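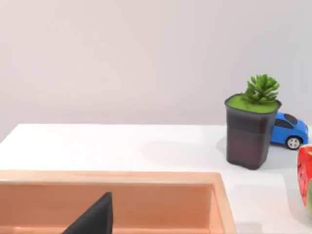

**kanini_o** – 6/10/21

Right, settle something for me. We're painting the box room so I can work in there, and I've got it down to two tester pots, both from Dorix. One's a pale greyish lilac, the other is plain warm white. My husband says lilac is for nurseries. I think he's wrong but I've been staring at patches for so long I can't tell any more!

Kanini Ondieki (yes, still the one with the leaky porch)

**mossybrick**

Lilac. Go for the greyish one, white in a small room just looks like you ran out of ideas. What way does the window face?

**kanini_o**

North, and there's a big hedge next door.

**tinpot_terry**

Then I'd disagree with mossybrick. We did a north-facing room in a cool lilac back in April and it went properly gloomy by teatime. Ended up going over it with two coats of Cikar off-white. Waste of a weekend.

**mossybrick**

Depends on the bulbs though, Terry. You've got those blue-looking ones all over the house, you posted them!

**tinpot_terry**

They're daylight bulbs and they're fine, thank you.

**hallway_jen**

Could you do lilac on the one wall behind the desk and white on the rest? Put a plant in a dark pot against it – a fake one if the hedge takes all your light. Mine's fake and my mum still waters it.

**kanini_o**

Ooh, one wall might get past him. Does anyone know if Dorix needs a primer over old gloss?

**tinpot_terry**

Sand it first, then primer. Don't skip the sanding.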